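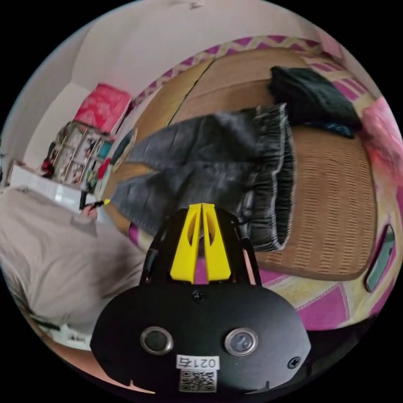 The case for teaching repair in every secondary school has been made many times, usually by people who remember being taught it themselves. It deserves to be made again on firmer ground. The Kaltembridge Household Skills Forum takes the view that the care and mending of clothes should return to the timetable for all pupils between eleven and fourteen, and that it should be assessed.

Schools in Olport dropped the subject when the old needlework rooms were converted. The saving was small. Marlene Meinecke, who taught there until the change, has estimated that the full course cost the school less per pupil than one set of textbooks. What was lost is harder to price. A young person who cannot replace a button or close a split seam will throw away a garment with years of wear left in it, and will pay for another.

It is often objected that clothes are now so cheap that mending them is a poor use of time. The objection treats the price in the shop as the whole cost. Councils pay to collect discarded cloth, and households on low incomes pay again and again for goods that do not last. In our own survey of 1000 homes, 73 per cent had put at least one item in the bin during the past year for a fault that could have been mended by hand. 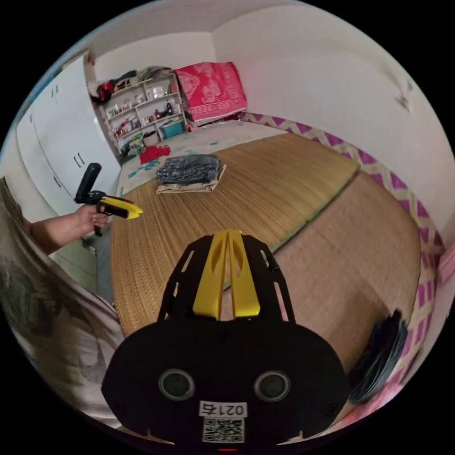 *A shirt with a dark printed pattern on light grey.*

A second objection concerns staff. Few teachers under 50 have been trained in the subject, and head teachers are right to ask who would take the lessons. The trial at Kenska offers a partial answer. Under Britta Lenz, three schools shared one specialist, and class teachers learned alongside their pupils. The arrangement was not perfect. Lessons were lost when the specialist was ill, and storage remained a problem throughout.

Denim is a sensible place to begin.
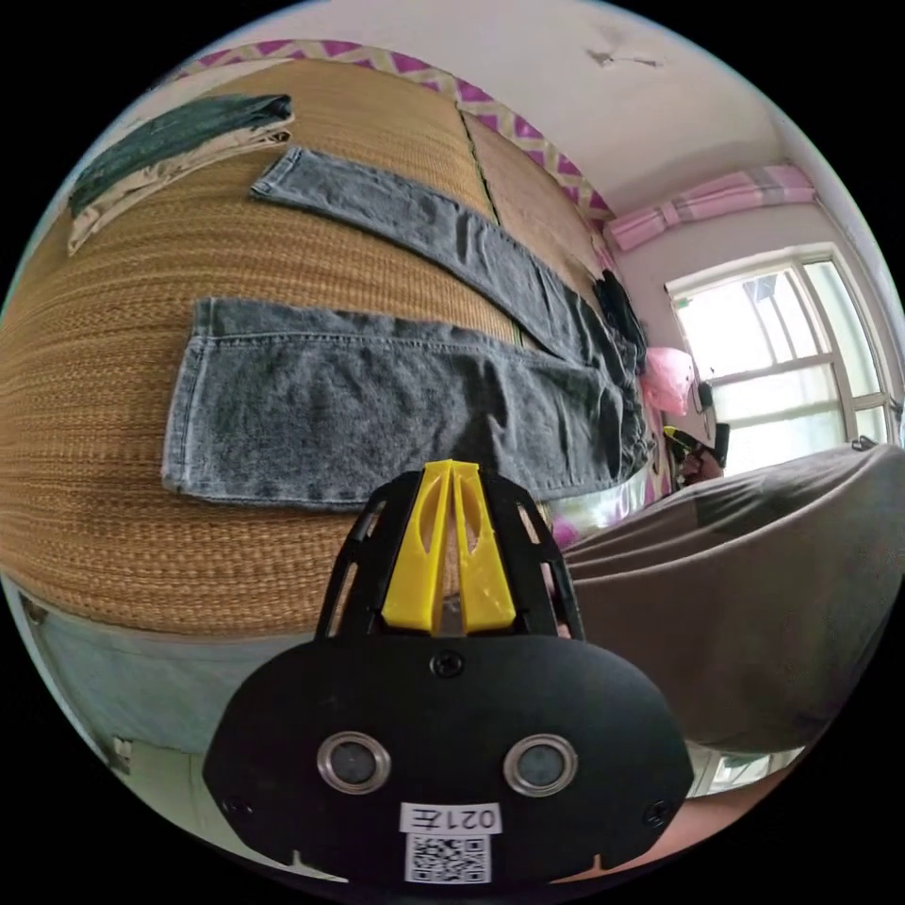 It is strong, it is familiar to every pupil, and it forgives an uneven stitch. A patch behind a worn knee can be completed in a double lesson, and the pupil takes home something that will be used. Finer fabrics can wait until the second year.

The Forum therefore asks the education authority to fund a shared post for each group of schools from next May, and to publish the results of the Kenska trial in full. Carola Reinholz has argued in these pages that parents should carry this duty instead. Many would do so gladly, but a large number were never taught either.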